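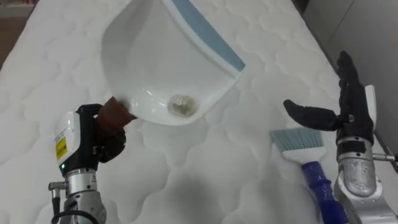
Call for Participants: The Dindow House Dust Survey

Do you live in Dindow or one of the villages along the Cheon road? Do you have a bedroom, a vacuum cleaner or a brush, and a little curiosity about what gathers in the corners? Then we would love to have you in our next round of the House Dust Survey!

We are a small team at the Prosuver Center for Home Environments, and we study what ordinary household dust is made of, where in the home it settles, and how it changes over the seasons. Dust is a wonderful thing to study. A pinch from a bedroom floor can hold clothing fibers, skin flakes, soil from the yard, pollen from trees you have never noticed, bits of paint, cookie crumbs, pet dander and sand from a vacation two summers ago. Every home has its own mix, and two apartments on the same landing can look completely different under the microscope.

For this round we are looking for 90 households. Enrollment is open now and sampling starts in July.

What the survey is about

Our first round looked at living rooms and hallways, and we received 757 usable samples. People were generous with their time and, even better, with their notes. One household labeled every sample with what had been cooking that evening, which led us down a very happy side path about flour.

The new round is about the bedroom. We spend a third of our lives there, with our faces close to fabrics that don't get cleaned very often, and yet much of the published work on house dust comes from floors in the rooms where people are awake. We want to know:

How does dust from the bed differ from dust on the floor next to it?
Does airing out a room in the morning change what settles during the day?
How far does outdoor soil travel into homes where people take their shoes off at the door, and into homes where they don't?
What happens to the mix when the heating goes on in the fall?

The last question is Leonie Fuchs's favorite. She runs the microscope room and has been waiting for a full set of fall bedroom samples for as long as we have known her.

Who can take part

Anyone aged 18 or older who lives in the survey area and expects to stay at the same address through the end of the sampling period. You can rent or own. You can live alone, with family, with roommates, with a dog, with four cats. Old farmhouses, new apartments, trailers, basement units and rooms over the store are all welcome. We are especially short on homes with no carpet at all and on homes where someone works nights and sleeps during the day, so if that's you, please do write.

Your home does not need to be clean, and it does not need to be dusty either. Please don't do anything special before you start. If you usually change the sheets on Wednesday, keep changing them on Wednesday.

We can't include homes where major building work is planned during the sampling period. Sanding and drilling swamp everything else in the sample. Replacing a light fixture or painting one wall is fine, just make a note of it. Please also sit this round out if a doctor has told you to avoid contact with dust. You are welcome to join the mailing list and follow along.

What you would do

Once you are enrolled, we will mail you a sampling kit. In it are paper envelopes, a soft brush, a roll of labels, a pencil and a printed notebook. There is also a nylon filter sock that fits over most vacuum cleaner hoses. If you don't own a vacuum cleaner, tell us on the sign-up form and we will send the brush-only version of the instructions.

Once a month you collect two samples, one from the bed and one from the floor beside it. Each takes 20 minutes or less, including the labeling. You fold the sample into its envelope, write down the time, and fill in one page of the notebook. The questions are simple ones: were the windows open, was the heating on, did anyone have a cold, were there guests, did an animal sleep on the bed. There is also a blank space at the bottom of each page. Use it! Some of the best things we learned in the first round came out of that space.

Keep the envelopes somewhere dry, such as a kitchen drawer, and send them to us in the prepaid mailer at the end of each season. The refrigerator is not a good place for them.

A few practical tips from people who took part last time:

Label the envelope before you fill it. Pencil holds up better than ink.
Sample before you make the bed.
A stiff sheet of paper folded down the middle makes a good funnel.
Turn off the fan first. (Three separate households asked us to pass this one on.)
If a sample spills, write "missed" on the page and carry on next month. Please don't fill the envelope from somewhere else to make up for it. A gap does us no harm at all.

What you get out of it

You will receive a personal dust report at the end of the round, with microscope photographs of your own samples and a plain explanation of what is in them. People really enjoy these. Pollen grains in particular are spectacular, and several families from the first round have theirs up on the wall.

You will also be invited to our open evening, where Bimla Tiwari will have the microscopes set up and will happily look at anything you bring along in an envelope. Last time we had beach sand, the inside of a piano, a jacket pocket, and the lint from a dryer that had served the same family since before the kids were born. Children are very welcome, and so are long questions.

All materials and postage are paid for. Each household also receives a gift card as a thank-you when the last envelopes come in. The card is the same for everybody, including people who missed a month or two.

What the report won't tell you

We look at what dust is made of. We do not test for mold toxins, lead or asbestos, and we can't give medical advice about allergies or asthma. If you are worried about any of these, please contact the county health office or your doctor. They have tests made for the purpose, and our survey should not take the place of one.

Your privacy

Your envelopes carry a code and no name. The list that connects codes to addresses is kept by Ida Hellwig, separately from the sample records, and the people at the microscopes never see it. Published results group homes together by type and area. We will not publish photographs of your home, and the survey doesn't ask for any.

You can leave the survey at any time by sending a short email, with no reason needed. Tell us whether you would like your samples kept or thrown out, and we'll do as you ask. When the survey ends, the samples go into our reference collection, which now holds over 2000 envelopes, unless you check the box that says you would prefer otherwise. The address list is destroyed once the personal reports have gone out.

Who we are

The survey is led by Hartmut Vogler, who came to dust by way of soil science and still keeps a shelf of river mud in his office. Leonie Fuchs and Bimla Tiwari do the microscope work. Ida Hellwig looks after enrollment and is the person you'll most likely hear from. Hartmut Hamann designs the notebooks and handles the mailings. Yes, we have two Hartmuts, and mail for either one generally finds its way to both.

The sampling kits are packed for us by Ultent, a local print and packaging shop. They receive mailing labels for the kits and nothing else about you.

How to sign up

Fill in the sign-up form on the survey page, or pick up a paper copy at the front desk of the Dindow public library. It asks for your address, the type of home, the type of flooring in the bedroom, and how many people and animals sleep there. One form per household, please. If more than one bedroom is in use, choose whichever you like and stay with it for the whole round.

Ida will write back to let you know whether you have a place. If we get more forms than we have kits, we will choose so that we end up with a good spread of home types, and everyone else goes to the top of the list for the next round. Households from the living room survey may apply again, and we hope lots of you will!

Questions before you sign up? Use the contact box at the bottom of the form, or call the survey line on weekday mornings between 9 a.m. and noon. If you get the machine, leave your number and a good time to reach you.

Forms will be accepted until all the kits are assigned.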